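The Kitchen Is Doing Half the Work

By Ingvild Dalen

I have a modest proposal for anyone who publishes a success rate for a robot learned from demonstrations: print the seating chart. Tell me where every object was when the arm started moving, and where it was all the other times. I will trade you the architecture diagram for it, the one with the pastel boxes.

My grievance has a number attached. Last October our group trained a policy on 2000 demonstrations of small kitchen chores and tested it on 300 trials. It got 288 right. People who had not spoken to me since the Jastby workshop sent congratulations. Somebody at Drerkari, which sells arms and would like to sell more of them, asked if the number could go on a slide.

Then Raluca Radu, who joined us from Nanberg and hasn't yet learned to enjoy good news, went through the starting positions of the trials and laid them over the starting positions of the training set. They sat on top of each other like two coats of paint. We reset the table the way people set tables, by habit. The cup goes where the cup goes. 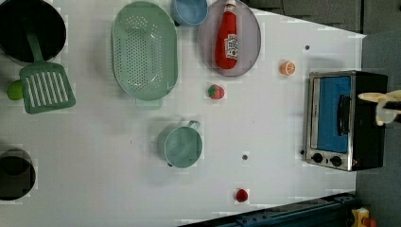

A success rate is a statement about a robot and a table together, and we keep giving the robot all the credit. Raluca's test was rude and simple: same objects, same chores, but the layout came from a random draw, and whoever did the resetting had to obey it even when it looked silly. I recommend the experience. You find out how strongly you feel that a strawberry shouldn't be beside a saucepan. You find out that a ketchup bottle lying on a plate looks like a mistake, and that your hand wants to fix it. Ours had been fixing things for months, very politely, on behalf of the policy.

I won't give the new number, partly because the paper is still under review and partly out of vanity. It was lower. Drerkari has stopped asking about the slide.

The usual defense goes like this. Real kitchens have habits too, so a policy that leans on habit is only being sensible. Concetta Leone makes this argument better than anyone, and I half believe it while she's talking. But the habits in our data belonged to two graduate students with the same supervisor and, I suspect, the same idea of lunch. If a product is going to depend on those, the customer should get them in the box.
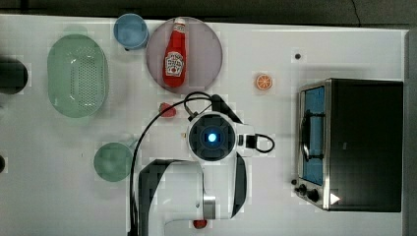 The other defense is scale. Collect more, and the layouts will sort themselves out. They might, if the extra data comes from people who disagree with each other. Ours came from the same pair on a different afternoon, and we could have gone on like that until retirement. Tuva Engström, who ran most of the sessions, tells me she could reset the table with her eyes shut by the end. I wish I'd heard that sooner, and I wish I'd been worried by it.

What I'd like is dull and cheap. Draw the layouts before the session starts. Keep a set of them that no demonstrator ever sees. Report the familiar ones and the unfamiliar ones in separate columns, with the same size type. Yanti Wibisono has already added the columns to our template, and the second one makes for uncomfortable reading at group meetings, where there used to be cake.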